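How to Sort a Small Tool Chest

A small chest with stacked drawers fills up fast, and after a year most people can't find a 13 mm socket in it. Set aside an hour on a Friday evening and do the whole thing at once.

1. Empty every drawer onto an old sheet. Vacuum the drawers and wipe them with a damp rag. Let them dry with the drawers open.

2. Make three piles: used this year, not used this year, and broken. Duplicates go in the second pile. I had four tape measures.

3. Cut a liner for each drawer. I use the ribbed rubber kind from Getanby, sold by the roll. Measure the inside of the drawer, not the front, and cut it slightly small so it doesn't curl up at the sides.

4. Load from the bottom. Hammers, wrenches and anything heavy go in the lowest drawer. Sockets and pliers go in the middle. Bits, blades and pencils go on top.

5. Lay screwdrivers with the handles alternating left and right. You will fit more of them in.

6. Label the drawer fronts. Masking tape and a marker will do for the first month, while you find out what needs to move.

Keep loose screws out of the chest. Elba Villalba wrote in to say she keeps hers in 25 baby food jars on a shelf, sorted by length. 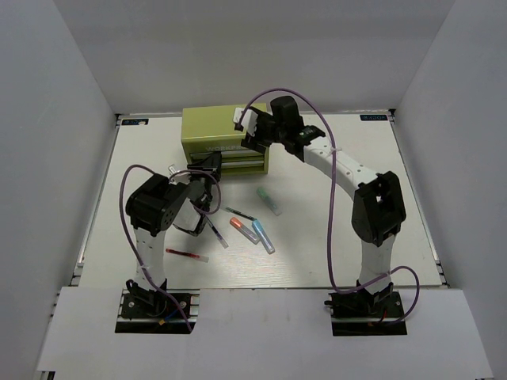

A small WORKPRO toolbox with stacked drawers, back left.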